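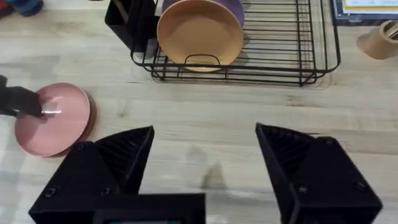
Mutua Lyimo asked at the last open day whether the pair could be trusted with crockery from an ordinary kitchen cupboard. It depends on the rim. The notes below give what we know so far.

Ludside Two-Arm Bench Cell

The Ludside is a bench-mounted cell with two arms, supplied by Zamfir. It is meant for light handling work in which objects are passed, turned or placed upright. The plate-racking routine is the one shown to visitors at the Stirnham demonstration room.

Grippers

Each arm carries a gripper with two black fingers, ribbed on the inner faces. The ribs bear on the rim of the plate, so the grip force can be kept low. Fingers are held by screws and can be changed without removing the gripper from the arm. A spare set of 4 fingers is packed with every cell.

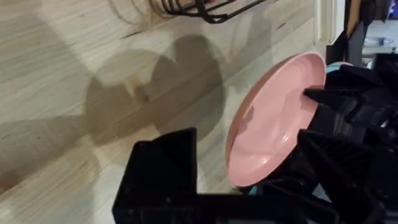
Plate held clear of the worktop, rack behind.

Plate routine

A plate lying flat gives the fingers very little to close on. One arm may press or steady the plate while the other takes the rim. The plate is then turned on edge and lowered between the wires of the rack. Rack position is taught by hand before the first run and must be taught again if the rack is moved.

Plates up to 295 mm across are accepted. Plastic plates with a raised rim are preferred. Glass and thin china are outside the present specification.

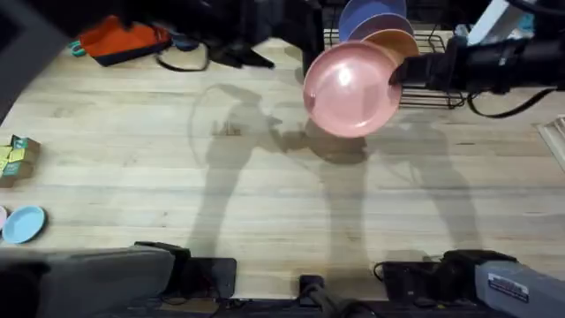
Can the routine be run with only one arm?
Single-arm running is available for plates that are already standing on edge. Flat plates need both arms.

Supplied with the cell

Arms, 2, with base housings and mounting brackets
Grippers, 2, with wrist cameras
Fixed camera for the work area
Illden control software, single-seat licence
Cable set and printed setup guide

The rack, plates and bench are not included. Any level bench that will take the clamps may be used.
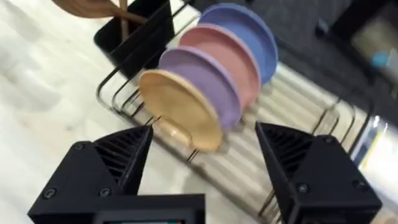
Open day, Stirnham

The next open day is on May 22, 2018. The plate routine will be run on request, and visitors may bring their own plates if these fall within the size given above. Places are booked through the Zamfir sales desk. A further session is planned for July, when the single-arm mode will be shown as well.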